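Section 4: Flushing and first use

Read Section 2 before you start. The Brukum filter head must already be screwed to the cabinet wall and the cold water line must be shut off. Do not connect the filter to the hot line. Hot water damages the cartridge and voids the warranty.

4.1 Fitting the cartridge

1. Take the cartridge out of its bag. Leave the blue cap on until the filter head is open.

2. Wet the O-ring with a little tap water. Do not use oil, dish soap or petroleum jelly.

3. Push the cartridge up into the head and turn it clockwise until it stops. Hand tight is enough.

4. Open the cold water valve slowly, a quarter turn at a time. Check both hose ends with a dry paper towel. If the towel picks up water, close the valve and seat the hose again.

Note: A new cartridge can tick or gurgle while it fills. The noise stops when the air is out.

4.2 Flushing

1. Open the filter faucet all the way and let it run for 6 minutes. The water will look gray or cloudy at first. Do not drink it and do not use it for cooking.

2. Close the faucet and wait 2 minutes.

3. Run the faucet again until the water is clear. Flushing water can be used on houseplants or to rinse the sink.

Clean plates can stay in the dish rack during flushing if the rack is well away from the spout.
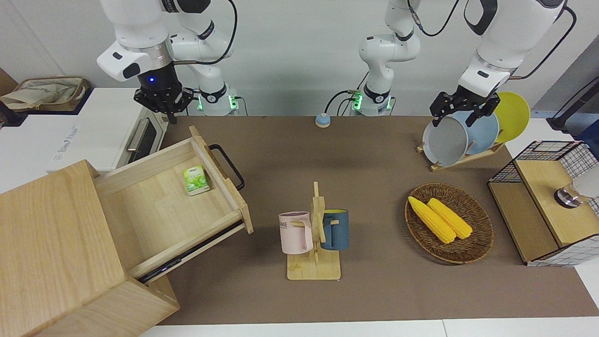

Recep Ertürk: My water was still cloudy after the second run. I filled a glass and left it on the counter and it cleared from the bottom up, so it was only air. Might be worth putting in the guide. It was gone by the next morning.

Reply from Flemmont support: Thank you, we have added this to the note below.

Note: Cloudiness that clears from the bottom of the glass upward is trapped air and is harmless. Gray specks are carbon dust. If you still see specks after the second run, repeat steps 1 to 3.

4.3 Setting the reminder

The cartridge is rated for 3,975 liters. The meter on the filter head counts down from this figure and must be reset each time a new cartridge goes in.

1. Press and hold the meter button for 4 seconds. The display blinks.

2. Let go, then press once. The display shows the full rating.

3. Write the month on the sticker supplied and put it on the inside of the cabinet door. "March" is enough.

4. Store the wrench and the spare O-ring in a kitchen drawer. The space under the sink is too damp for the O-ring bag once it has been opened.

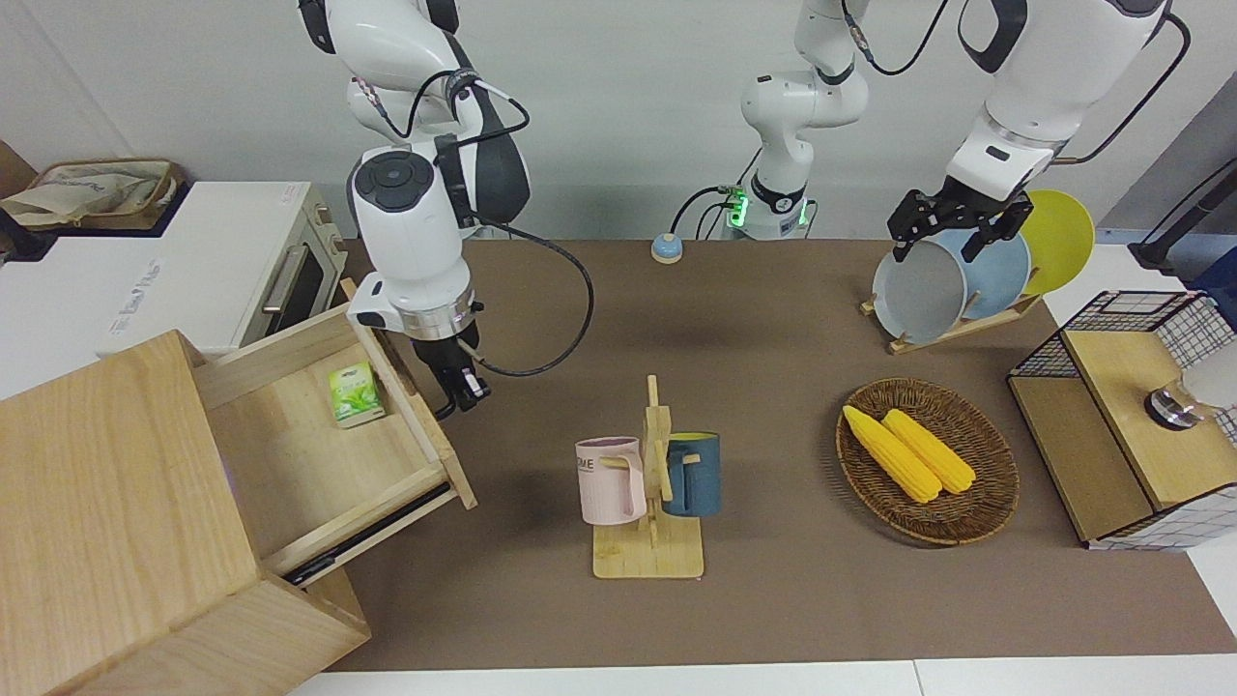
5. Keep the blue cap. You will need it if the cartridge is taken out while you are away.

Caution: If the filter has not been used for several days, run the faucet until the water comes out cold before you fill a glass.

4.4 If the faucet drips

A slow drip right after flushing is normal and ends when the air has left the line. If it goes on into the next day, close the cold water valve and check that the faucet handle is fully down. Replacement faucet seals are listed in Section 7 under Monti fittings.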